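The Third Schedule

The Flarnby Shared Workshop Association was constituted for the purpose of allowing its members to build, at their own expense and risk, such machines as they could not reasonably build alone. Its rules ran to 81 clauses and three schedules. The Third Schedule governed trials conducted at a member's home, and until March it had never been used.

Kazimiera Kozłowski gave notice under it in the proper form. She proposed to test the hand tools of the machine known as Porkell in her daughter's bedroom, the intention of the build being a device that would tidy a child's bed. The notice listed the equipment, the hours and the name of the appointed observer, who was Ravinder Bouchard. Under "Hazards" she had written "the child's opinion". Mr Bouchard asked that this be struck out, and it was.

He arrived at four in the afternoon with the observer's book and a folding rule. The child was at her grandmother's until six. Mrs Kozłowski had been instructed by her, in writing, that nothing was to be put away for good, and the instruction was pinned to the notice.

"Does it form part of the record?" she asked.

"It is an undertaking given by a member," said Mr Bouchard. "I should think it must."

He entered it as Appendix A. He then read aloud the conditions of trial, to an audience of one, and the work began.

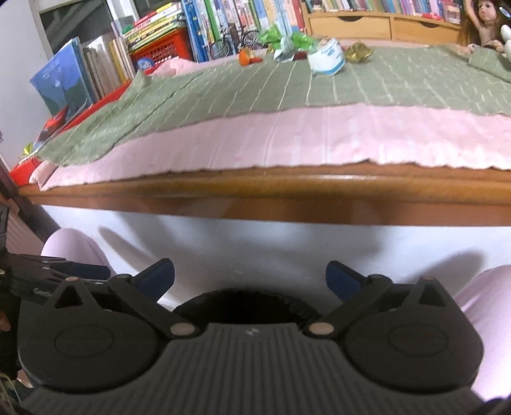

The hand tool at the bedside, blue-tipped jaws angled inward.

The jaws had been the difficulty all winter. The first pair, made to the Plekora pattern, had closed with such conviction that the Association lost a drinking glass and part of a bench. The second pair could not be persuaded to hold anything at all. The present pair was the ninth, and Mrs Kozłowski had filed the linkages herself over 30 evenings, each of them entered in the workshop log and countersigned.

Mr Bouchard recorded the contents of the bed as he found them. He wrote "blanket, green", and "tin, one". He paused for some time over the bicycle, a model in black wire which stood before the books.

"Is the bicycle to be tidied?"

"It is parked," said Mrs Kozłowski.

He wrote "bicycle, parked, exempt".

It was his practice to remain silent during a trial. He had observed the Molefe lathe for an entire weekend without remark, and the Association thought highly of him for it. He was therefore surprised to hear himself say that the doll appeared to be requesting permission to speak. Her arm was straight up. Mrs Kozłowski did not look round.

"She has had it up since Christmas," she said. "We have not found out what she wants."

Mr Bouchard considered whether this was a matter for the book. He decided that it was, and gave it a line to itself.
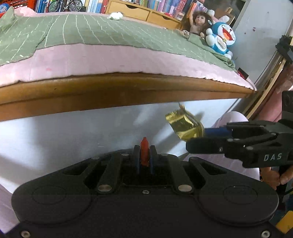

Two tools in use: a slim red piece in one, gold foil at the tip of the other.

The schedule required an assessment of the tools in five parts. Under "Grip" Mr Bouchard wrote "satisfactory". Under "Care of property" he wrote that no article had suffered in his presence. Under "Judgement", a heading the drafters had intended for machines of a later kind, he was obliged to write something, and he asked Mrs Kozłowski how the finished Porkell would distinguish a sweet wrapper from a treasure.

"I had supposed that gold foil was rubbish," she said.

"And is it?"

She looked at Appendix A for a while. It was written in capitals, with several words underlined twice.

"I should like that question deferred," she said.

He deferred it. The form allowed 200 words for deferred questions, and he used about 100 of them, setting out the arguments on either side with a fairness which was afterwards commended. He recommended that the machine, when complete, be fitted with a small tray, on which articles of uncertain standing might be placed until their owner could be heard.

At ten minutes to six they put down the tools. Mr Bouchard signed the book, and Mrs Kozłowski signed beneath him. The front door opened while he was folding his rule, and there were feet on the stairs.

"Has it finished?" said the child, from the landing.

"The trial is adjourned," said Mr Bouchard.

She came in and inspected the bed from one end to the other, as he himself had done, and took rather longer over it. Then she held out her hand for the pen.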